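Setting up the pick scene in the simulator – club notes, part 3

For anyone who missed Tuesday. Do this before you touch your own code, please. Laptops charged, the sockets by the window are still dead.

Get the starter folder off the club drive. Copy it, don't work in the shared one (Bořivoj's group lost an evening to that). Open the Kubíček scene and wait. First load is slow.

Table first. Lock it. If you forget, it slides off when the arm bumps it and you'll spend ages wondering why nothing lines up. Floor texture is up to you, makes no differnce to the physics. It does matter later for the vision part, so pick something busy if you want a harder test.

Then the arm. Base goes in at the table edge. Run the joint check – all 6 should move and come back. If one sticks, reload the scene, don't fiddle.

Objects next. One flat square as the target, one small cube to pick. Red is easiest for the colour filter. Add a second small thing on the other side of the square so the filter has something to ignore. Keep both well inside reach.

Lights. One lamp only for now. The arm throws big shadows over the table and your threshold will need to cope with them, so test with the arm out over the table as well as parked.

Now run the reset script. Cube should land in a slightly diffrent spot each time. Camera view saves to your own folder, look through a few before going on. Cube hidden behind the arm? Move the camera, not the cube.

Training run is 3,000 steps. Leave it going and get a drink. Log goes to Miroslava before the Nosville heat, file name with your team name in it or she can't sort them.
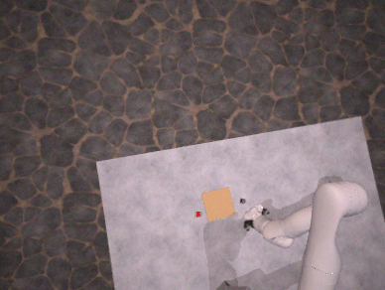

Svetozár Murín: Reset script kept putting my cube half off the table until I locked the table and reloaded, so do it in that order. Also is the 3,000 steps per team or per person?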